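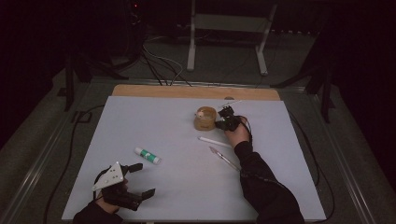

Aldana Daza wrote in the next morning to say she'd expected something more like a car factory, all cages and sparks, and had ended up spending most of her visit at a table of stationery. She wasn't the only one! Several of you told us much the same on the way out, and I think it's rather a good summary of the Fivcombe open day, so I'm putting her remark at the top of the page where she can't miss it.

For those who couldn't get to us in February (and I know the road past Jukport was dreadful that morning), I'd better explain what the stationery was all about. The demonstration had a person working with a black gripper in each hand, doing with them what the rest of us do with fingers and thumbs. A glue stick, a roll of packing tape, a pen or two, a white board to work on. The movements are recorded and later used to teach a robot arm to handle the same sort of thing, so the person is, if you like, the teacher, and the arm gets its lessons second-hand. I've worked in this building for a good many years and I still find it soothing to watch.

The tape is the one people asked about most. A roll standing upright wants to wander off the moment you nudge it, and with grippers you don't get the little warning that your fingertips would give you. Pens are awkward in their own way, being thin and fond of rolling. One lad wanted to know whether it could do his homework. We said it would need to learn to pick up the pencil first, and he seemed to think that was a fair answer.

I was asked how many goes it takes before an arm can manage a job by itself, and I'm afraid the reply is that it depends a great deal on the job. For the stationery set we have 3,560 recordings so far, of which 269 were put aside as not good enough to learn from. A dropped pen isn't always a bad recording, by the way - if it's picked up again neatly, that can be well worth keeping.

Some 700 of you came through the doors over the day, which is more than we have ever had, and I'm sorry about the queue for the tea. The Prandau room was fuller than we'd planned for by eleven in the morning, and next time we'll put the talks in there and the tables in the long hall, where there's space to stand back and let the smaller visitors get to the front. Thank you to everyone who shuffled along so good-naturedly.

Thanks as well to Bianchini for the sandwiches, which went in no time at all, and to whoever handed in the green umbrella. It's still at the front desk with two scarves and a single child's glove, and we're open until 5 if you'd like to come and claim any of them.

If you were one of the people who asked to have a go with the grippers yourself, leave your name at the desk or drop us a line. We run small sessions for beginners, they're free, and you don't need to know the first thing about robots. Do bring your reading glasses if you use them - the pens are fiddlier than they look!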